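Old tower, new parts
September 2020

I put off working on the desktop all summer. It's a plain black and silver office tower that I got secondhand in April, and it ran fine for a while, then got slow enough that I stopped turning it on. Ville Koskela had a processor and a stick of memory left over from another machine and said I could have both if I ever got the case open.

The side panel was the easy part. Lay the tower down flat first. I tried it standing up the last time I worked on one of these and dropped a screw behind the power supply, and getting it back took longer than the rest of the job.

Dust was bad along the vents. I used a soft paintbrush and a vacuum hose held a few inches away. The fan shroud comes off in one piece, and under it is the heatsink for the processor. Mine was stuck. I ran the computer for 5 minutes beforehand to warm up the old paste, shut it down, unplugged it, and then twisted the heatsink gently until it let go.
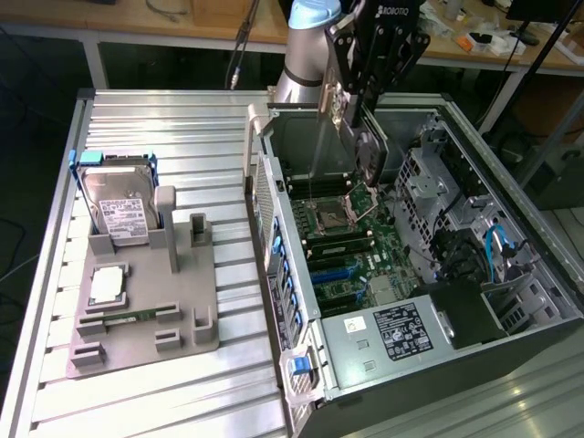 The processor socket is the part that makes me nervous. There's a metal lever on the side, and it has to be all the way up before anything goes in or out. The chip should drop in under its own weight. If it doesn't, pick it up and look at the corner marks again. Once it's sitting flat, the lever takes more force coming down than you'd expect.

Memory is simpler. Line up the notch, push on both ends, wait for the clips. I do it after the processor so I have more room for my fingers.

The hard drive is a regular 3.5-inch one and sits in a blue carrier, so no screws there. I left the SATA cable plugged in at the board end so I wouldn't have to guess later which port it came from.

I keep loose parts away from the case while I work, each in its own spot. It used to be a cereal bowl. Two parts rubbing together in a bowl is a bad idea.

Next is fresh paste, then the heatsink and the shroud. I still need to order a longer power cord, and I want to check whether the old memory is worth keeping for Ville's other machine.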